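Lists > Clullis Hall Users > Clearing up after the coffee morning

Re: Cups, trays and the bin
21/07/2024
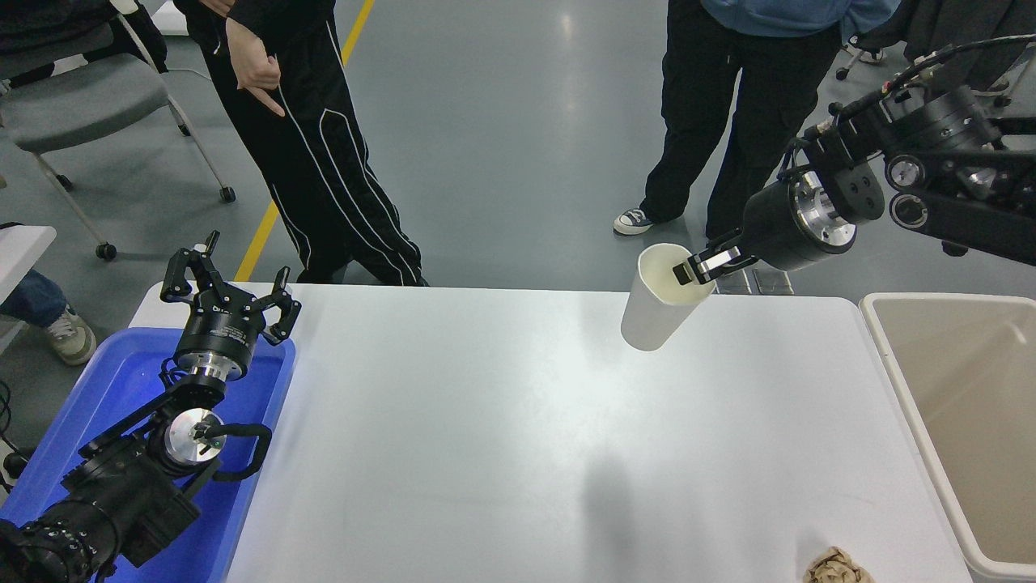 Bohdan Harasym wrote:

> Could we please settle what goes where when we clear the table? I got in
> for the Plemunora rehearsal and there were paper cups stacked inside one
> another with tea still in the bottom ones. It all ran down my sleeve. I
> don't mind doing a bit of tidying but I'd like to know if the cups go in
> with the paper or not, as the list on the kitchen door says one thing and
> the Clorkmont people told me another.

Hello Bohdan, and hello everyone else,

Sorry about the sleeve! The list on the door is the old one from February and I keep meaning to take it down. Cups do NOT go in with the paper, they've got a lining in them, so tip the dregs down the sink first and then put them in the beige bin by the table. Brown paper (bun wrappings, the stuff the cake comes in, all those little screwed-up balls people leave behind) can go in the paper sack as long as there's no butter on it. If there is, beige bin as well, I'm afraid.

The blue tray is for things that need washing up and going back in the cupboard, so teaspoons, milk jugs and the decent mugs. Please don't put rubbish in it, I've fished soggy teabags out of there more than once and it's horrid.

While I'm on – we've got 170 paper cups left from the last box, which ought to see us through the Fontana lunch, and I've ordered 12 more tea towels (the old ones had gone like string). The white table just needs a wipe with a damp cloth, no spray, it goes all streaky under those lights.

Will bring a new list for the door next time I'm passing. Has anyone got a laminator?

2 shares · 8 comments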